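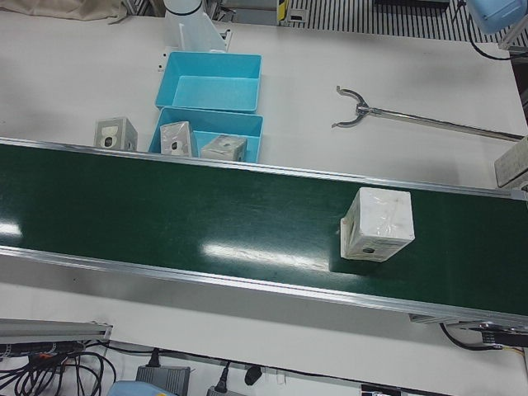
Watgate Reading Grant: progress to the end of April

Last updated: April
Print this page | E-mail this page

You asked whether the evening reading classes are working. My answer is that I don't know yet, and I would be wary of anyone who says they do.

Enrollment stands at 833 adults against a target of 2,000. The partners call this a strong start. It counts anyone who filled in a form, including people who never came back. Ekkachai Kaewmanee is now checking the sign-in sheets at all 16 sites, and I expect the real figure to be lower.

The Noiphan sites report big gains in test scores. I have doubts. The same test was given twice, four weeks apart, and the weaker readers had mostly dropped out by the second round. Boonsong Chantharasri disagrees with me on this – her note is attached.

Spending is under budget, mainly due to two unfilled teaching posts. The Candis workbooks cost $2,350 and teachers at three sites say they are too hard for beginners. I would not reorder them.

The plan to open in Flaver in the fall still has no room and no teacher. Please hold that payment until we have both.

Corrected attendance figures will follow in June.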